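Rernton Garment Steamer, table model
Item 1643

The Rernton is a small steamer for people who do not like to take out the ironing board for one shirt. It stands on a table or on the floor next to the bed, and the hose is long enough to reach both sides.

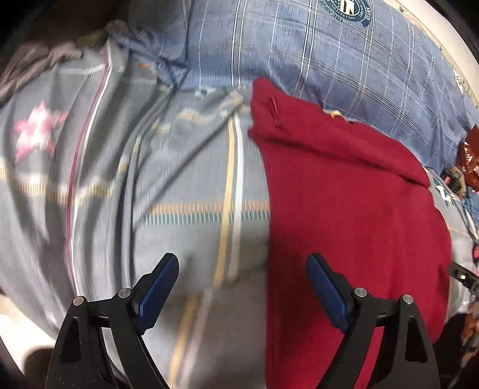
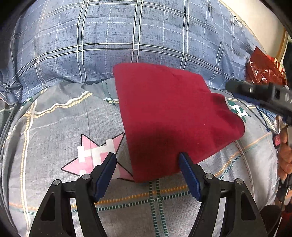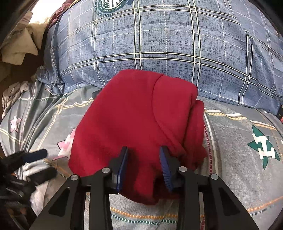
*Fabrics at home. Steam settings are listed in the table.*

| | |
|---|---|
| Heating time | about 30 seconds |
| Hose length | 148 cm |
| Steam settings | 2 |
| Cable | fixed, with grounded plug |
| Colors | white, gray |

Use the low setting for knits and thin fabrics, and the high one for cotton and linen. For velvet, please steam from the back side only.

**Water.** Tap water is fine in most cities. If your water is hard, mix it half and half with distilled water. Do not put perfume in the tank, also not the Nirura linen water which we sell for irons.

**In the box:** steamer, hose, fabric brush, one glove. The Heitmann hanger clip fits too, but it must be ordered separately.

The gray model is again in stock from 1st April. Questions about spare parts go to Bukola Olatunji in our service department. Please have the item number ready.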